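# Skomia Tully metal storage bin, large

*Reviewed by Fathima Biswas, May 2021*

I don't trust storage that comes with a philosophy. Skomia's page for the Tully has a long paragraph on "the calm of a contained home" before it gets round to the measurements, and the measurements are of the outside only. I nearly closed the tab. But my last set of plastic tubs had split along the corners, the shed shelf they lived on was a disgrace, and the page had over 400 ratings, most of them glowing. I read a good many of those. A surprising share were written by people who had only just opened the box.

So I bought two of the large ones with my own money and waited six weeks before writing anything.

## What you get

A metal bin, open at the top, in a colour Skomia calls Harbour and I would call grey-blue. It comes in a cardboard box with a sheet of thin foam and a leaflet about the rest of the range. The lid is extra. I missed that when I ordered, and I don't think I was being dim: the main photo on the page shows the lid on, and the words "sold separately" are down with the delivery terms.

The finish is better than I expected. It's even, the colour is pleasant, and there were no drips or bare spots on either of mine. One arrived with a small dent low on one side. I wrote to Skomia and was offered a discount code for my next order, and when I said I didn't want a next order, I wanted a bin without a dent in it, they went quiet. I kept it. It's the one facing the wall.

## In the sewing room

The first bin went indoors to hold fabric, and it does that well. Plastic tubs bulge when you stuff them and this doesn't. You can shove a great heap of curtain lining in, press down hard and the sides stay where they are. It's also easier to rummage in, as the opening is as wide as the rest.

The trouble is noise. Everything you put in it announces itself. Fabric is fine, but I dropped a pair of shears in one evening and woke the whole house. Dragging it over a hard floor is horrible too. On carpet it's perfectly bearable, and after the shears I cut a piece of old felt to fit the bottom, which cured most of it. For this price I'd have liked the felt to be in the box.

It's also cold to handle in the morning and heavier than it looks. Empty, I can carry it one-handed if I'm stubborn. Full of fabric, I have to hug it. If you mean to keep it on a high shelf, think again. Mine stays at table height or lower.

## In the shed

The second bin had the harder life. It has held compost, then plant pots, then a tangle of hose that I have been meaning to sort out since last summer. Skomia says the coating is "suitable for sheltered outdoor use", and I wanted to know what that meant in a shed with a door that doesn't quite shut.

By the end of April there was a line of rust along one scratch near the rim. It was my scratch, made with the edge of a trowel, so I can't be too cross. Still, I'd hope for more from something sold with a picture of a garden behind it. The rest of the coating has held up and wiped clean with a damp cloth. I've dabbed a bit of leftover metal paint over the scratch and will see how it does over a winter.

## Compared with the others

My neighbour swears by the Flindine crate, so I borrowed hers for a weekend. It's lighter and cheaper, and the handles are better — you can actually get a gloved hand in. It also flexes when it's full, and I could see it going the way of my tubs in a few years. If you move your storage about a lot, I'd get the Flindine and put up with that.

The Tulutine bin is the one that turns up beside the Tully in every search. I've only handled it in a shop. It felt thinner and the paint was patchy round the rim, and the price was close enough that I couldn't see the point of it.

## Would I buy it again?

One of them, yes. For the sewing room it's a good solid bin, and I've stopped noticing it, which is about what I want from a bin. For the shed I'd go to the farm supplier and get something plain and galvanised that I wouldn't mind hitting with a trowel.

A few things I'd want to know before paying:

- The inside is narrower than the outside by enough to matter. I had planned to stand my pattern folders upright in mine and they don't fit.
- The lid, if you buy it, simply rests on top. There is no catch.
- Two large bins won't nest properly. They jam, and getting them apart takes two people and some bad language.
- The returns window starts on the day they post it and the parcel took its time.

As for the calm of a contained home, the fabric is contained. The hose is as bad as ever, and I still haven't paid for a lid.

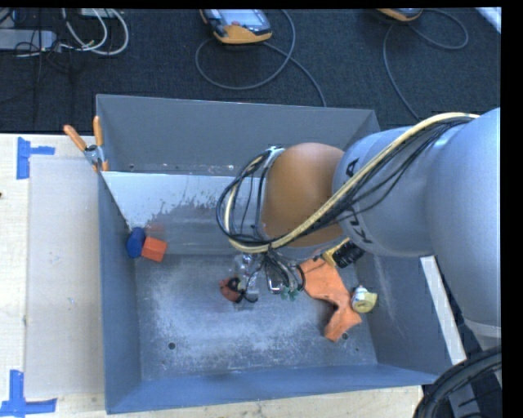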